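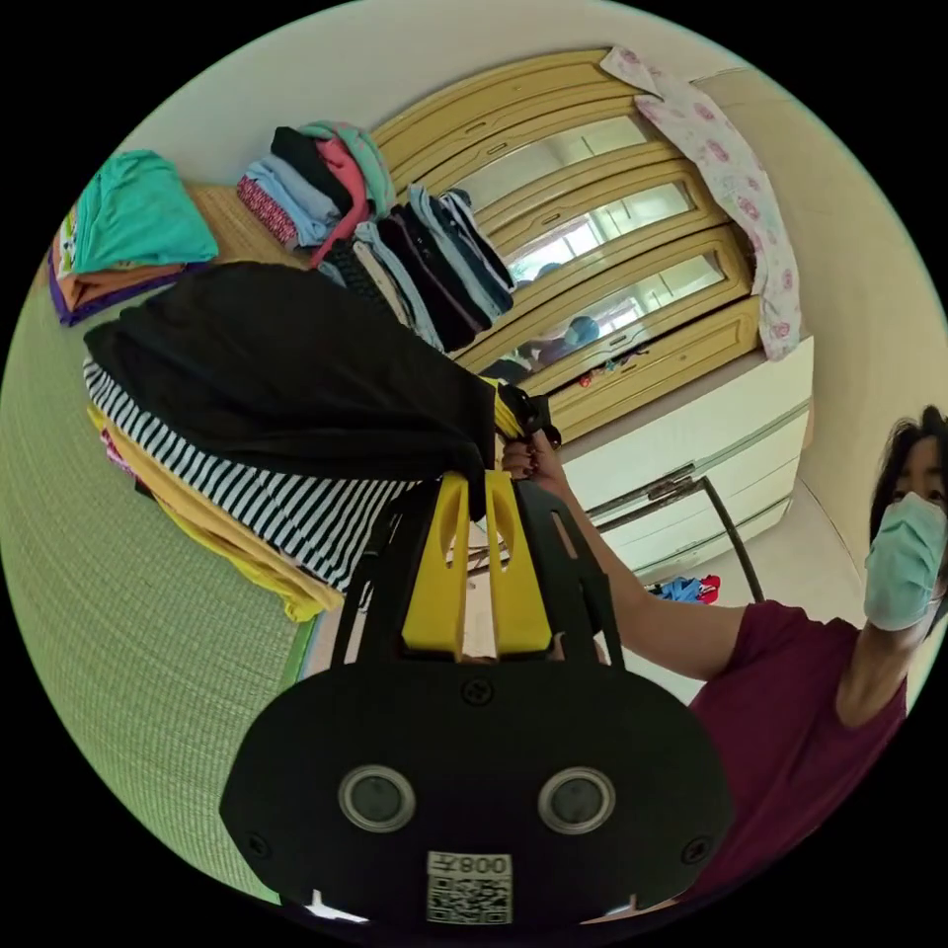
Vol. 2, p. 145

Folded stack (household)

A folded stack, also called a clothes pile or flat pile, is a set of garments folded into more or less rectangular bundles and laid one on top of another. It is the usual halfway stage between laundry and storage. The stack may be made on a bed, a table or the floor; in homes with tatami, the mat is often used directly, as with the pile that has a black-and-white striped garment over a mustard-yellow one. Advice on stacking is plentiful and evidence for it is thin, and much of what is repeated in household manuals should be read with that in mind.

Structure

Most stacks have no planned order. Garments go down as they come out of the basket, so the first item folded ends up at the bottom and the last at the top. Manuals tend to describe something tidier, with heavy pieces such as sweaters and jeans at the base and thin ones above. The claim that this "protects the fibers" appears in many of them, usually without a source. A heavy base does make a pile less likely to lean, which anyone can check on the living room floor.

Thick and soft knits give a rounded edge and tend to slide. Stiff cotton holds a crease and sits flat. Small items are a known problem. They are too narrow to carry weight evenly and are commonly tucked in at the side or between layers, where they are later forgotten.

Dark garments are often said to belong on top "to keep lint off the rest." No reason is given why lint should respect color, and the opposite advice (dark at the bottom, where dust will not reach) is nearly as common.

Folding surface

Woven rush matting is firm, slightly springy and free of the sag found in mattresses, and it suits folding done while sitting or kneeling. The fine parallel weave is sometimes credited with "guiding" a straight fold. This seems doubtful, although the cloth border of a mat can serve as a rough straight edge. Damp laundry should not be left on rush matting, which stains and can grow mold.

Some guides set a standard folding area for each person in the household. The Skerncombe handbook, a local housekeeping text often quoted on this subject, asks for 800 square inches, a figure it never explains. Later booklets copied the number, and it now turns up as though it had been measured by someone.

Separate piles

It is common to make more than one stack at a time. Piles may be divided by wearer, by drawer, by season or by type of garment, and it is rarely possible to tell which rule was used by looking at the result. Sorting by color is popular in photographs and appears to be much less popular in homes.

The Divside method, promoted in a series of leaflets, calls for every pile to be kept to one wearer and one kind of garment. Its supporters say it saves time. The leaflets offer no timings, and a household that follows the rule closely will end up with a great many very short piles -- and then needs somewhere to put them.

Removing and refolding

Taking a garment from the top disturbs the pile least. The item is generally gathered at an edge or shoulder and lifted clear, at which point a loose fold drops open and the piece has to be folded again if it is not going to be worn. Pulling from the middle is faster for the person doing it and worse for everything above.

A two-handed lift, with one hand underneath, is recommended in almost all manuals. It works well for shirts and poorly for anything long.

Height

There is no agreed limit. The Lins rule holds that a stack should be no taller than the forearm of the person carrying it. This is at least easy to remember, but it has been printed as "scientific" with no study attached. In practice the limit is set by the drawer, or by the pile falling over.

Origins

Household writers like to trace the flat stack to the linen rooms of Mestov, and one widely copied passage dates it to the year 1179. The passage cites an inventory that has not been located. Flat folding is simple enough to have come up in many places separately -- a single point of origin is not needed to account for it.

See also: Clothes drawer; Laundry basket; Linen closet; Tatami

Last revised Mar 17, 2022

Comments (3)

rushmat_k
The part about mold is right. We lost a corner of a mat to one wet towel in February and the smell stayed for weeks.

Plainhem
I think you're unfair to Divside. I've done one pile per person for years and it does save time. No, I haven't timed it.

oddsocks
Is the Lins rule elbow to wrist or elbow to fingertips? My leaflet says one on the cover and the other inside.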